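Getting your Tumow slow cooker ready for its first batch

I wrote the first version of this guide for my sister-in-law, who'd bought the same cooker as me and rang every time it beeped. It's grown a bit since then! This section covers the bit between opening the box and eating your first stew. If you've already done your trial run, skip ahead to the bean recipes.

Before you plug it in

1. Lift out the pot and the lid and peel off the stickers. There's a small one under the pot that's very easy to miss (I cooked mine on for a month).

2. Wash the pot and lid in warm soapy water and dry them well. The heating base never goes in the sink, just wipe it over with a damp cloth.

3. Stand the base on a flat worktop with a good hand's width of space behind it. Mine used to live under the wall cupboard and the steam made the door swell, so pull it forward if you can.

Caution: don't put a cold pot straight from the fridge into a hot base. Let it come up to room temperature first or it may crack.

The trial run

4. Pour 1000 ml of water into the pot, put the lid on and set it to High.

5. Leave it for 2 hours with a window open. You'll probably get a warm, dusty smell the first time. Mine had gone by the end.

6. Switch off at the wall, let everything cool down, then tip the water away.

Note: the dial has no click between Low and Warm, so look at the pointer before you walk off. I've come home to some very crunchy carrots.

Your first proper stew

7. Put the hard vegetables at the bottom. Carrots, swede and potatoes take longer than meat in one of these, which surprised me no end.

8. Brown 224 g of diced beef in a frying pan and add it on top. It's a small amount, but with a tin of beans it does two of us with a bowl left over for lunch.

9. Add stock until it just covers the vegetables. The Joravell cubes are saltier than most, so I use half of one and taste at the end.
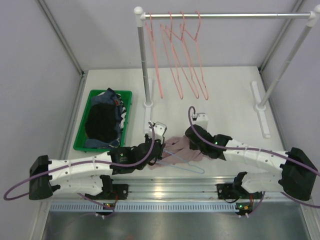 10. Cook on Low for more than 3 hours before you even think of lifting the lid. Every peek lets the heat out and you'll be waiting even longer for your tea. When the time's up, check that the beef is cooked through and the carrots give when you poke them, and if they don't, put the lid back and carry on.

11. Stir in peas or chopped greens for the last few minutes.

Caution: the side handles get properly hot. Use oven gloves, both hands, and have a mat ready on the table.

Leftovers go in the fridge as soon as they've cooled, in a shallow tub. Reheat them on the hob until piping hot, as the Warm setting isn't meant for that.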